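Unit 5 notes: What a survey can and can't tell you
Odukoya Evening Program, Clirnarley campus
Revised 26 Oct 2024

Read these before the tutorial and bring the Komlow report with you. You don't need the appendix.

The report says 78 per cent of Clirnarley households "support" a new bus route. It went out with a press release in July, and most people only ever saw the headline. Start with the word itself. The form offered three answers: strongly support, support, and unsure. There was no box for people who thought it was a bad idea. I'd be surprised if the figure had come out low.

Next, who answered. Komlow posted 2135 forms and got 467 back. The report calls this "a healthy response", and maybe it is by the standards of mailed forms, but it still leaves most of the town silent. We don't know what those people think. People who fill in a form about buses tend to be people who care about buses, one way or the other.
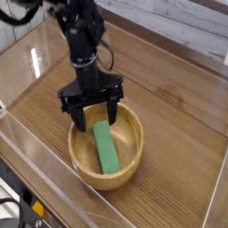

A larger sample would not fix this. If the same sort of person keeps replying, you just get a more precise wrong answer. Students often lose marks here by writing "the sample was too small" and stopping. Say who is likely to be missing, and which way that might push the result.

Then there is the matter of who paid. Ultia runs the existing buses and covered the cost of the survey. That doesn't make the numbers false — plenty of decent research is paid for by someone with a stake in it — but it should send you to the wording of the questions, which the report puts in very small type on its last page. Question 2 asks whether residents would "benefit from a better connected neighbourhood". Try answering no to that.

I'm also wary of the colour chart on the cover. Its vertical axis starts at 60, so a modest gap between two suburbs looks enormous. Redraw it from zero and see what is left.

For the tutorial
Rewrite Question 2 so that a person who dislikes the plan could answer it comfortably.
Write one paragraph on who probably didn't reply.
Find a survey claim in your local paper and look for the original form. If you can't find the form, write down where you looked and bring that.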